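Post-Incident Inspection Checklist - Two-Arm Manipulation Cell, Kitchen Station
Site: Driltport
Unit: Inov
Inspection date: 2019-02-21
Reason for inspection: loss of grip and protective stop during a two-handed carry

1. Emergency stop, operator side. PASS
Comment: Latches and releases correctly. Both arms lose drive power when pressed.

2. Emergency stop, wall side. FAIL
Comment: Button latches, but the reset lamp stays lit. Replace before the next session.

3. Event log. PASS
Comment: The log shows a communication dropout of 475 ms on the right hand while both hands were under load. The limit is 300 ms. The stop was issued correctly, but the left hand kept its grip force and the load twisted toward the right arm.

4. Hand cabling, both sides. PASS WITH COMMENT
Comment: Connector on the right hand was seated but not locked. Locked during inspection. Staff are reminded that a connector which feels tight is not necessarily locked. 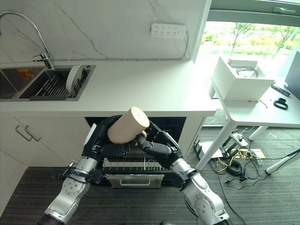

5. Two-handed grip, repeat test. PASS WITH COMMENT
Comment: The carry was repeated at reduced speed with no dropout logged. Full speed remains prohibited until item 2 is closed.

6. Clearance to open appliance doors. FAIL
Comment: The cell procedure calls for 700 mm between the arm base and any open door. No floor marking exists. Rellalley to supply tape and a drawing.

7. Floor cabling. FAIL
Comment: Loose cables and a power strip are on the carpet under the side table. Route and cover them, and keep the walkway clear.

8. Joint covers and fasteners. PASS
Comment: All 9 fasteners on the checked covers were at the specified torque.

Status: restricted use. Open items: 2, 6, 7. Reinspection is due in March, and the signed copy is to be kept with the cell logbook.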